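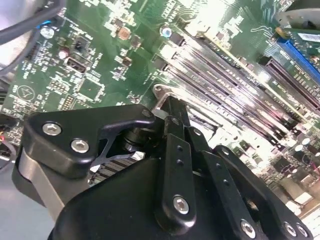

Old servers get second life at Erndale repair shop

ERNDALE — A pile of retired servers is being stripped for parts this month at the Stillov workshop, and the good bits are going back out the door. Memory, cards, processors. Boards too if they pass.

The machines came out of the Weerasinghe building, cleared in July when the offices there moved to newer equipment. 32 servers in all. 11 done so far, shop says, rest stacked in the hallway waiting thier turn.

Slow work. Cooling parts come off first, then the memory, one stick at a time so the latches don't snap. Processors last. Those get held by the edges only — a thumb on the contacts underneath can mean a dead chip. 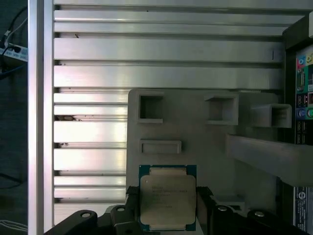 Each processor is logged by the number on its lid, then set aside until it can be tested in a known good board. Any that fail go for metal recycling along with the bent cases.

Working sets will be sold through Anis, the used parts counter next door, starting at $25. A full rebuilt server will run $351, no hard drives included. Drives are being shredded, every one, as part of the deal with with the building.

Counter opens at 10 a.m. Cash or card. No holds by phone. Shop is also taking drop-offs of old desktops, but no monitors or printers please — no room.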